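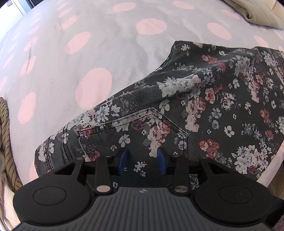

Page 30

Section 4: Recording your first laundry demonstrations

Okay, if you've made it this far you've got the Trullik hand gripper charged, paired and calibrated, and you've probably been opening and closing it at the cat. Good. Now we get to the part I like best, where you pick the thing up and show the robot how a person folds clothes on a bed.

I've written this section the way I teach it in our shop at Buckley, so it wanders a bit. The steps are numbered, the bits you can skip aren't.

4.1 Before you start

You'll need the gripper, the wrist strap, the Condatach base unit (plugged in, green light showing), a bed or a big table, and a small pile of clothes. Start with pants. I know everybody wants to start with T-shirts, but pants have a waistband, pockets and two long edges, so you've always got something firm to grab. A T-shirt just goes wherever it wants.

Patterned fabric is fine, and so is a patterned sheet. I used to tell people to strip the bed back to something plain and I've stopped doing that. The robot is going to end up in somebody's real bedroom, with dots and flowers all over everything, so your demonstrations may as well have them too. What you do want is a difference between the garment and what it's lying on. Dark pants on a pale sheet, lovely. White socks on a white doona cover, not so lovely, and I'd leave those until you've got the hang of it.

Note: Leave the room the way it normally is. Blankets at the end of the bed, things on the floor, whatever colour the walls are. Please don't tidy up specially! I've had whole batches from people who cleaned the house first, and the robot trained on them got very confused by a bathrobe.

4.2 Setting up the recording

1. Put the base unit somewhere it can see the bed without you standing in the way. On a dresser is good. On the bed is bad, it slides.

2. Slip the wrist strap on and tighten it until it's snug. Put your fingers through the trigger loop and squeeze twice. You should hear one long beep.

3. Open Clomau on your tablet and pick New Task. Give the task a plain name. "Fold pants" is plenty. Don't put the date in, it does that for you.

4. Choose the number of demonstrations. The default is 10 and I'd leave it there for your first go. You can always add more to the same task later.

5. Hold the gripper pointing down over the middle of the bed and wait for the two short beeps. That's your start position. If you get three beeps instead, the base unit has lost you, so step back to the dresser and try again.

Caution: Take off rings and dangly bracelets before you put the strap on. The linkages between the fingers and the body have enough squeeze in them to pinch skin, and a chain caught in there is a real pain to get out. Long sleeves, push them up.

4.3 Laying out the garment

6. Spread the garment out with your free hand. It doesn't need to be perfectly flat. A few folds are good for it, and if every demonstration starts with beautifully smooth pants the robot will expect someone to iron them first.

7. Turn it a little between demonstrations. Waistband to the left, waistband to the right, corner to corner, inside out if you're feeling brave.

8. Take your free hand completely out of the way before you squeeze the trigger to start. This is the mistake I see most. People leave a hand resting on the sheet, and then the robot learns that there's always a hand there.

4.4 Doing the demonstration

9. Squeeze once to start recording. Open the jaws fully and bring them down over the part you're going to grab. Go slower than feels natural. I count "one and two and" under my breath, which my partner finds very funny.

10. Let the fingertip pads come down close to the fabric before you close them. With pants I go for a spot where there's a ridge already, or near the waistband. Flat cloth in the middle of a leg is the hardest place, and the jaws tend to skate over the top of it.

11. Close gently until you feel the pads meet through the cloth. You don't need to crush it. If the fabric slips out, carry on and have another try at it without stopping the recording. Those second tries are worth having, they're how the robot learns what to do when it misses.

12. Lift, carry across, lower, open. Then lift straight up a hand's width before you move sideways, or the pads will drag a corner back with them and undo your fold.

13. Squeeze twice to stop. Clomau saves it by itself and tells you how many are left.

Tip: Look at where the jaws are going and let your wrist do the turning. If you swing your whole arm the view smears and you lose the detail.
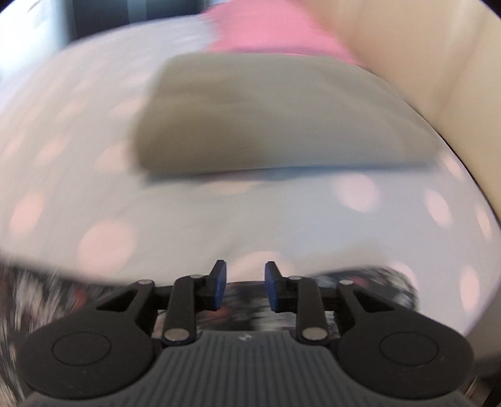
Blurry stretches happen to all of us, me included, and Clomau is fairly forgiving about them. It'll put a yellow mark beside any demonstration where the movement was too quick in places. Yellow ones can stay in if the grab itself is clear. Red ones have to go, and you can delete them from the list with a long press. I watch each of mine back once with a cup of tea and don't fuss much beyond that.

4.5 Thicker things: blankets, cushions, anything bulky

Once your pants are going well, have a crack at something with a bit of body to it. It's a different motion altogether. You come in lower, from the side, and go for an edge or a corner. The jaws don't open wide enough to take a whole folded blanket, so don't try to swallow it.

14. Start a new task. Please don't mix bulky items into your pants task, they train separately.

15. Park the item toward the far side of the bed and approach it across the sheet with the jaws open and empty. We want plenty of that approach in the recording. People like to start with the gripper already hovering over the target, and then the robot has no idea how it got there.

16. Slide one finger under the front edge, close on it, and pull toward you in one go. If the sheet comes along for the ride, open up, let go and start that grab again.

17. Do this from the left, the right and the front. Same item is fine. I've used one old cushion for 400 demonstrations and it's holding up better than I am.

Caution: Don't pull hard against something heavy. If you feel the gripper body twist in your hand, let go of the trigger straight away and it'll open. The pins at the joints are metal and tough, but the plastic housings around them can crack, and a cracked housing has to come back to us for replacing.

4.6 When it goes wrong

Three beeps in the middle of a demonstration: you've moved between the base unit and the gripper. Shuffle around to the other side of the bed and redo that one.

The jaws don't open all the way: check for lint around the inner links. It builds up fast if you're doing fleece. A dry toothbrush gets it out. No water and no sprays in there, thanks.

The pads have gone shiny and nothing grips: wipe them with a barely damp cloth and let them dry. If they still slip, swap them for the spare pair in the lid of the case. They pull straight off.

Your hand is sore: stop for the day. The gripper doesn't seem heavy at first, but by the end of a session you'll feel it in your thumb. I do 9 or 10, then put it down and go do something else.

The upload sits there and does nothing: leave the tablet on its charger overnight. Since the June update it only sends the big files when it's plugged in, and I've had more phone calls over that than anything else in this manual.

4.7 Packing up

18. Close the jaws before the gripper goes back in its case. There's a cut-out in the foam and it only fits one way, ribs facing up.

19. Turn the base unit off with the button at the back and wait for the light to go out before you pull the plug.

20. Check that Clomau shows a tick beside your task name. No tick means it's still saving, so give it a minute before you lock the tablet.

Once you've got a ticked task sitting there, go on to Section 5, where we load it onto the arm and let it have a turn. Clear a bit more space around the bed for that one.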